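Storage & Organizing > Bins and Crates > Cleaning and Wear

Gray bin with a sloping panel: is the worn coating a problem?

benduvside_shop

I have a large gray rectangular bin that lives on a wooden table and holds mixed small parts. The floor has pale cloudy smudges and scuffs, and the light coating on the sloping panel at the rear is scratched, with a dark gray patch toward the center. Volume is 9 gallons. It gets emptied and refilled every day. Can the smudges be removed, and does the panel need recoating?
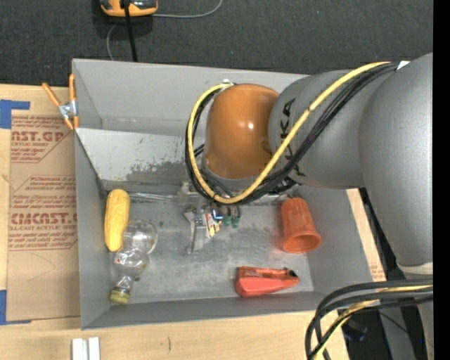 Replies

Sekedholm

Treat the floor and the panel separately.

Floor: cloudy smudges are usually residue or fine abrasion. Empty the bin, wipe with warm water and a little dish soap, rinse, dry with a lint-free cloth. If a smudge looks the same wet and dry, it is probably residue that needs a second pass. If it disappears when wet and comes back when dry, it is abrasion and will stay. Dark specks often lift with a plastic scraper held flat.

Panel: check the edge of the worn patch with a fingernail. If the coating lifts, sand the edge with 394-grit – or the nearest you can buy – before anything else goes in. If it is firm, leave it. Recoating only makes sense if the parts pick up flakes. Allow 3 thin coats and a full cure.

Also look at the strip along the foot of the panel. Dust collects at that line, so clean along it with a soft brush.

goossens_bins

just replace it. mine went the same way and I never got it looking new

Jenditz

Do not use solvent until you know what the coating is. Test a spot low on one side wall first. I have more than 700 refill cycles on a similar bin and the wear on the slope stopped mattering once the bare area was smooth. A thin loose mat on the floor slows the scuffing, but small parts get under it.

Comments

tablesaw_k: Nearest common grit to that is 400.

Sekedholm: Yes, 400 is fine.

rmb22: Does the mat need to be cut to the slanted walls?

Jenditz: Cut it to the floor size only. If it climbs the walls it curls.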